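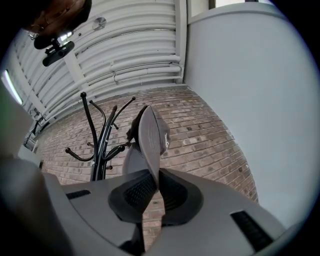

**Firngate Junior Science | No. 76 | Page 3**

## Why things fall over

Every object has a balance point called its centre of mass. Gravity pulls on every part of an object, but for working out whether it will topple we can treat the whole pull as acting at that one point.

A ruler of even thickness has its centre of mass in the middle. A hammer has it close to the head. A ring has it in the hole, where there is no metal at all.

### The rule

Imagine a line drawn straight down from the centre of mass to the ground. The area marked out by the outermost points touching the ground is called the base. For a chair, the base includes the floor space between the legs.

- If the line lands inside the base, the object stays up.
- If the line lands outside the base, the object tips.

An object is more stable when its base is wide and its centre of mass is low. A traffic cone has both. A pencil standing on its end has neither – a small push moves the line past the edge.

### Load on one side

Adding a load moves the centre of mass towards the load. A cap on a coat stand moves it very little. A wet winter coat on the same hook moves it further, and a full school bag further still. Weight placed low down in the base helps to keep the line where it should be.

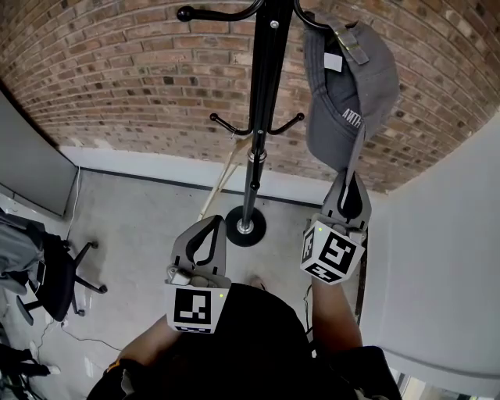

FIRNGATE, August 2020

### Try it: the leaning carton

This test was set out by Viola Cirillo and checked by Gaetano Morelli. You will need an empty, clean juice carton, a tray, a ruler and 40 identical coins.

1. Stand the carton on the tray, next to one edge. Tape a strip of card across the tray so that the carton cannot slide.
2. Slowly lift the opposite edge of the tray. Ask a partner to measure how high it is when the carton tips.
3. Put all the coins in the bottom of the carton and repeat.
4. Take the coins out, tape them in a bundle to the top and repeat.

Do each test 3 times and write down the middle result. The carton with coins in the bottom should tip last. The carton with coins on top should tip first.

### Words to know

**Stable:** returns to its place after a small push.
**Unstable:** keeps moving away after a small push.
**Counterweight:** a weight added on one side to balance a load on the other. Tower cranes use them – look for the blocks on the short arm.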